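When a Robot Comes to Work

The packing shop at Furbridge sends out cups, bowls and pots. Part of the job is now done by machines, and people had to learn new ways of working.

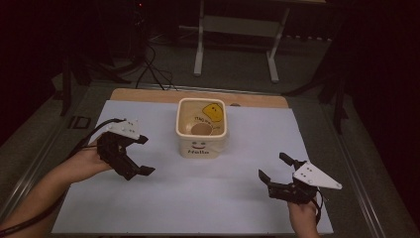

Do robots take over everyone's job?
Most of the time they take over a few tasks, and the people do more of the others.

A job is made of many small tasks. At Furbridge, a packer used to lift each pot, look for cracks, wrap it and put it in a box. The shop packs 435 pots on a busy day, so that meant a lot of lifting. Now a robot does the lifting and boxing. People still check for cracks and wrap the odd shapes.

Robots need to be taught. A pot can slip or break if it is squeezed too hard. One way to teach a robot is for a person to do the job first, holding a pair of grippers -- tools with two fingers that open and close. The person may have to do the same move 1000 times.

Benedikt Kaufmann packed by hand for eight years. Now he teaches. "My back feels better," he says. "But I miss talking to the person next to me. We used to stand in a row."

Some changes are hard. Two packers did not want to work with the robot and moved to the Tuldale shop. Others had to take classes before their new jobs began, and the shop paid them for that time.

When the robot stops, a light comes on and a worker goes to see what is wrong. Often it is only a box that was put down crooked.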